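Trevholm Small Things
README and data card, version 2

What this is

Trevholm Small Things is a catalog of the objects that collect on tables: bottles, blocks, tubs, caps, tubes, lids with no known jar. It has 400 entries. Each one is a record of a single object with a plain name, a shape, its main colors, what it's mostly made of, and whatever is printed on it, typed out as faithfully as we could manage. There are also over 700 short notes on how objects stand, roll, stack or refuse to.

The catalog started as a spreadsheet for finding things in the Trevholm back room. It did not help us find things. It did turn out to be a decent description of them, and after Rarnard asked for a copy we cleaned it up enough to share.

Folders

records/ has one text file per object
labels/ has the label transcriptions, in the original script
notes/ has handling notes, filed by object
pictures/ has pictures of the objects and the table
old/ is old. Please leave it alone.

Fields

name: what you'd call it if you were asking someone to pass it to you. "Orange container" is a good name. "Vessel, cylindrical" was in version 1 and has been retired without ceremony.

shape: block, cylinder, bottle, tube, flat, or awkward. The last is a real category and it fills up fast.

colors: up to 4, largest area first. We use ordinary words. Teal is allowed. Seafoam was discussed at length and is not.

label_text: everything readable, in the order it appears on the object, top to bottom. Upper case stays upper case. If a character runs off around the curve and you can work it out from another side, type it in full and put "curve" in the remarks field.

label_language: one code per language present. Many of the bottles have two languages, and they don't always say the same amount.

pose: upright, on its side, upside down, or leaning. An object leaning on another object gets the other object's record number too – this is where most of the typos live.

remarks: free text. Quality varies with the time of day. Anything entered after 4 in the afternoon has been reread.

Labels on round things

Most of the work went into bottles. A flat box tells you what it is and is done with it. A bottle tells you the middle of what it is and saves the rest for the back. The vitamin bottles are the usual offenders, with a product name in big type, a second language in small type below, and a logo going around the corner. Glossy labels add a bright patch, generally over something you wanted to read.

Our rule is to transcribe from the object in the hand wherever possible and use the pictures to check. For the bottle below, the main lines are 多种B族维生素片 and THE MULTIPLE B VITAMIN TABLETS, and both go in label_text exactly like that, article included.

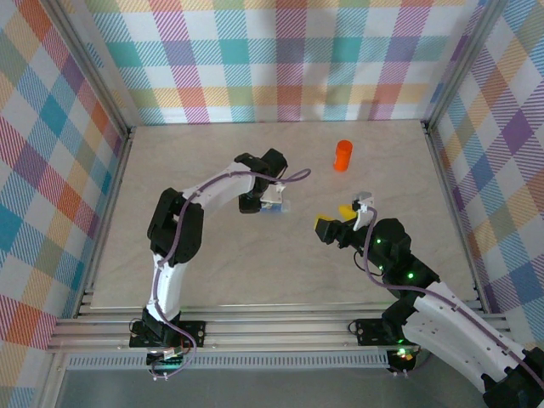 The table with its plaid walls, then the vitamin bottle up close.
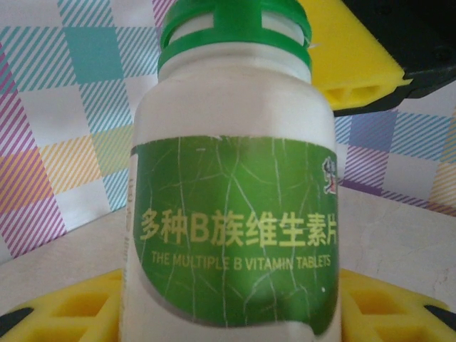
A reply from Hứa, sent after version 1, argued that the English line should never be used as the object's name, because the Chinese line is the one people read and the English is there for company. It also asked why a bottle with a green cap had been recorded as a green bottle. Both points were taken. The name field now says "vitamin bottle, green cap" and the colors field says white and green, in whichever order the areas deserve.

Wonar objected in the other direction and wanted brand names in the name field. Brands stay in label_text. If you need them, search there.

Known problems

The shape field treats a wide, short cylinder and a tall, thin one as equals. They are not equals, especially when you try to stand a block on top of them.

Patterned backgrounds make small multicolored objects harder to pick out in the pictures. We like the plaid anyway and have kept it.

Material is a best guess. If a record says "plastic?" the question mark is part of the data, and stripping it out in preprocessing will make you more confident than we were.

Faint side printing is marked "unread". Some of it is probably batch information. Some of it may be instructions for taking the tablets, so please don't use this catalog to take tablets.

Duplicates: 2 records describe the same tape measure. One is more flattering. Both stay until we agree on which.

Corrections

Send the record number, the field, and what it should say. A sentence on how you know is welcome. Corrections to seafoam will be filed in old/.

Use and credit

Free to use and change. Credit it as Trevholm Small Things, version 2. If you add objects, keep the field names as they are, and keep "awkward". The next batch of entries is planned for November and is mostly lids.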